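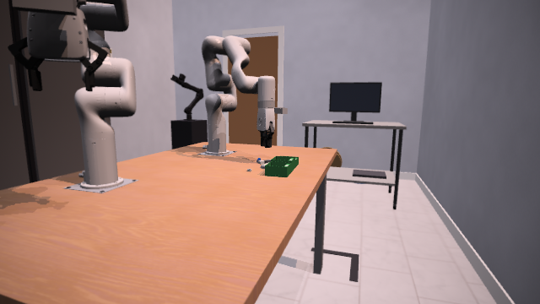

Setting Safe Start and Park Poses for Two Arms on One Table

Applies to: Costard cell files, simulated and physical
Maintained by: Leonie Hinrichs
Last revised: 2 June 2022

Two arms that share a tabletop also share the air over it. The rules below cover what must be in place before a two-arm program is allowed to run in the simulator, and what must be checked again before the same program goes to the Marholm cell.

Before you begin

You need the cell file, the current tool definitions for both grippers, and write access to the Ivongate zone table. Work in simulation until step 6. Do not edit zones while a program is loaded; the planner keeps the old copy until it is restarted.

Step 1. Fix the base frames. Each arm takes its base frame from its own mounting plate. Enter both frames relative to the same table corner. Do not define one arm relative to the other, or a correction to the first will move the second.

Step 2. Set the park poses. A parked gripper is open, empty and well above the tallest item on the table. Measure clearance from the fingertips. The wrist and forearm must also stay outside the other arm's work zone.

Step 3. Draw the zones. Use 3 zones: one for each arm and one shared. Parts that both arms handle belong in the shared zone. Fixtures and pedestals next to the table are entered as keep-out volumes, including anything mounted on top of them.

Step 4. Assign the shared zone. Only one arm holds it at a time. The arm asks for the zone before its approach move and gives it up after its retreat move is complete. Releasing on gripper open is not allowed.

Step 5. Check small parts. Loose items left near a box or bin are easily missed in the collision model. Each one is either entered as an object or removed from the cell file. A gripper pointing straight down must reach its hover height before any sideways move.

Step 6. Run the pair test. Run each arm alone with the other parked, then both together at reduced speed. Log the closest approach between links. Error 1861 means that both arms asked for the shared zone in the same cycle; set a priority in the Deng scheduler and repeat the whole test.

Moving to hardware

A clean simulated run does not replace the risk assessment for the physical cell. Confirm the base frames by touch-off, test the emergency stop on both arms, and repeat step 6 with the guarding closed. Zone tables saved before the February update have no keep-out volumes and must be rebuilt.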